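Enregistrer des démonstrations avec la pince à main Entili

Cette page décrit la prise de démonstrations à la pince tenue en main, sur table, pour une tâche de rangement dans un bac. Elle suppose que la pince est déjà étalonnée et que le logiciel Nollness est installé sur le poste. Pour l'étalonnage, voir la page précédente.

Préparer le poste

Dégagez le plan de travail et passez un chiffon. Placez le bac vers le fond, à portée de bras, et notez sa position si vous comptez la reproduire. Nous la changeons toutes les 28 démonstrations, de quelques centimètres, pour éviter que le modèle n'apprenne un seul trajet.

Vérifiez ensuite l'éclairage. Une lumière faible reste acceptable si elle ne varie pas au cours d'une série. Les bacs transparents demandent plus d'attention : leurs parois se perdent vite dans les reflets. Tournez le bac ou déplacez la lampe jusqu'à ce que le bord supérieur soit lisible à l'écran.

Position de départ

Ouvrez les doigts en grand et amenez la pince au-dessus de la table, pointes vers le bac. Les deux doigts doivent être visibles dans les coins inférieurs de l'image de contrôle. Restez immobile deux secondes, puis lancez l'enregistrement. 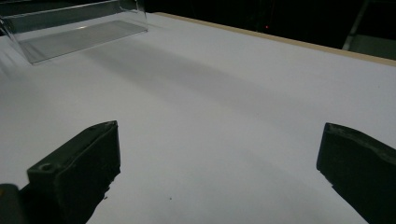 Chaque démonstration commence et finit dans cette posture. Si vous partez doigts à moitié fermés, le script de découpage de Nollness ne trouve pas le début du geste et rejette la séquence.

Faire le geste

Avancez vers l'objet à vitesse régulière, sans vous arrêter pour corriger l'angle. Fermez les doigts une fois l'objet bien entre les deux faces planes. Soulevez, passez au-dessus du bord du bac, descendez, ouvrez. Revenez ensuite à la position de départ par le même côté.

Une prise ratée peut être gardée si vous la rattrapez dans la foulée. Si l'objet tombe de la table, arrêtez et supprimez la séquence.

Trier les séquences

Pour le jeu Drumow, nous avons enregistré 2 249 démonstrations et conservé 1 607 d'entre elles. Les rejets venaient surtout de départs trop rapides et de pertes de suivi quand le poignet tournait brusquement.

Relisez chaque série avant de ranger le matériel. Exportez ensuite au format Tulstead, un dossier par position de bac, avec le fichier d'étalonnage du jour à la racine.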